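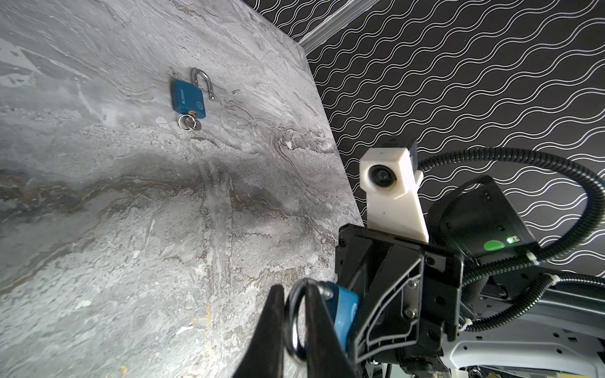
A blue padlock with its shackle open. New ones won't be allowed on the Clanon footbridge from Tuesday.

If you've walked across the Clanon footbridge any time this month you'll have noticed the railings look a bit bald. The padlocks are coming off! The town council's bridges team started at the Pirnska Road end with bolt croppers and a very loud grinder, and by the time I went past with the dog yesterday they'd got as far as the second lamp post.

I've had a soft spot for those locks for years, so I rang the council to ask what was going on, and got through to Corinne Oyelaran, who runs the bridges team and was very patient with me. The short version is weight. The mesh panels under the handrail were put in to stop children and footballs going into the river, and they were never meant to have metal hung all over them. Four of the panels have started to pull away from their posts. The inspection in October found two bolts sheared right through (she sent me a photo and I did wince a bit).

"We counted 3,071 before we cut a single one," she told me. "People kept guessing 3,000 and I was quite pleased with how close they were."

Of those, 481 had names or dates properly engraved on them, and these are the ones being kept for now. They've been put in crates at the depot on Tran Street, sorted by which panel they were on, so if you can remember which bit of the bridge yours was on you stand a fair chance of finding it. Take something with your name on it, and be ready to describe the lock. The depot is open for this from ten until two on weekdays, which I know is no use at all if you've got a job. I did say so, and Corinne says they are looking at a Saturday. Anything left at the end of the winter goes for scrap with the rest.

I went down to the bridge at lunchtime to see what people made of it, and it's fair to say opinion is split. Myrtle Haddad was glad to see the back of them. She lives in the flats on the Ludelholm side and has been writing to the council about the railings since before her grandson was born. Rust down the paintwork, keys in the river, sleeves catching on things when you try to get a pram past. "It was sweet when there were a dozen," she said. "Then it was like walking past a scrapyard."

Kenji Whitfield felt quite differently. He and his wife put theirs up on the way home from the register office, in the rain, with the taxi waiting on a double yellow, and he'd come down in his work boots to see whether it was still there. It was one of the plain ones with the names done in marker pen, long since faded, so it won't be in the crates. He took it better than I would have. He's asked if he can have any old one off the same panel, and the chap with the grinder said he'd see what he could do.

There is a plan for something in its place, though it's early days. Soledad Ruiz-Ortega, who has the metalwork studio behind the old bus garage, has offered to build a freestanding frame for the little green at the Ludelholm end, where people could hang locks without pulling a bridge to bits. She'd like to use some of the scrap brass in it. The drawings go to the council's planning meeting next month, and I'm told the sticking point is who pays for the concrete base. I'd chip in a fiver, for what it's worth.

In the meantime the bridge stays open, with one side taped off while they work along it. Cyclists are being asked to get off and push, and yes, that includes you, the man on the yellow tandem. The new mesh has a much finer weave, too small to get a shackle through, and goes up as soon as the last of the old panels is down. Any lock fastened to the handrail from Tuesday onwards will be cut off without notice.

If you've got a story about your own lock I'd love to hear it, and I'll pass any good photos of the bridge in its full jingling glory on to the library, who are putting a folder together. Drop them in at the front desk or email me at the usual address.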